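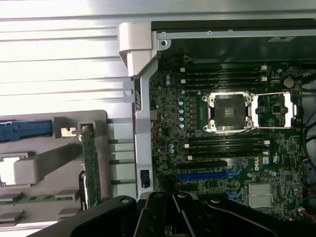

Slide 1. Open workstation, processor socket empty.

# Keeping old office computers going – notes for the Hodwood evening

Start at 7.15. Leave the title slide up while people sit down. Say hello, say who I am, say that questions can come at any point.

Opening: I look after the computers for a housing advice charity with two offices, Hodwood and Karkar. Twenty desks between them. Tonight is about how we decide what to mend, what to pass on and what to scrap. It's mostly about paperwork and habits. There is very little soldering in it.

Quick show of hands: who is responsible for machines at work, and who has just ended up with the job?

## Slide 2 – Where we began

When I took over there was a list of machines, last updated by the person before the person before me. Half the entries had no location. One just said "Todorova", and it took me a fortnight to find out that was the name of a building we had moved out of.

First job was to walk round with a clipboard. Every machine got a number on a sticky label, front and back. I wrote down what it was, who sat at it, and what they complained about. The complaints column has been the most useful thing I ever wrote down. Don't skip it if you do this yourselves.

Pause here. Somebody usually asks about software for this. We use a spreadsheet. There are proper tools and they're fine, but at our size a spreadsheet that gets opened beats a system that doesn't.

## Slide 3 – What people say is wrong

"It's slow" covers a lot of things:

- the disk is nearly full
- it's an old spinning disk and needs replacing with a solid state one
- too little memory for what they have open
- the network is slow and the computer is fine
- the person has had it on since March

Tell the Karkar story. Front desk reported their machine as dying. I swapped it for a spare and the spare was slow too. Fault was a network cable run under a chair leg. Cost of a new cable was small, cost of my two trips was not. Now I ask people to try the next desk's cable before I get in the car.

## Slide 4 – Money

Put the table up and give them a minute to read it.

| | Cost |
|---|---|
| Parts and repairs, both offices, last year | £1115 |
| Quote for the replacements we had been planning | £2830 |

Be straight about this. The first figure leaves out my time. If you paid me by the hour at a commercial rate the gap would close quite a bit. For us it still made sense as I was there anyway. For an office that buys in its support it might not.

Also mention that the repairs bought us time and the replacements will still have to happen. Trustees need to hear that early, or they take the lower figure as the new normal.

## Slide 5 – When to stop

My rules, such as they are:

1. If it can't run a supported operating system, it comes off the network. No arguing.
2. If it has come back to me for the same fault twice, it goes for parts.
3. If the part costs more than half of a refurbished machine, buy the refurbished machine.
4. If only one person in the building knows how it works, start replacing it now – that one applies to a lot more than computers.

Rule 1 is the one people push against. Have the answer ready: we hold people's addresses, debts and medical letters. A working screen and keyboard doesn't make it safe to keep those on it.

## Slide 6 – Getting rid of things

Drives come out first and are dealt with separately. Wiped if they're going on, destroyed if they're faulty. Keep the certificate if you use a firm. We use Sterotum, who collect from Hodwood and send a list of serial numbers back. Check the list against your own. Ours was one short the first time and the missing machine was still under my desk.

Donating: ring before you turn up. Places that take computers mostly want complete ones with power leads and a recent enough processor. A box of loose parts is somebody else's problem with a bow on it.

## Slide 7 – What I'd do differently

- Label the power supplies as well as the laptops.
- Keep two spares ready to go, set up and charged, and don't lend them out for events.
- Write down passwords for the BIOS somewhere other than my head.
- Ask the staff earlier. Vlasta Mujić on the Karkar advice team had a list of every fault in the office going back years, in a notebook, and I had never asked.

## Slide 8 – Questions

If it goes quiet, ask what people do about printers.

Spreadsheet template: paper copies by the door, and I can email it. Put the sign-up sheet out BEFORE the talk this time.

Room has to be clear by nine. Chairs go back against the radiator side.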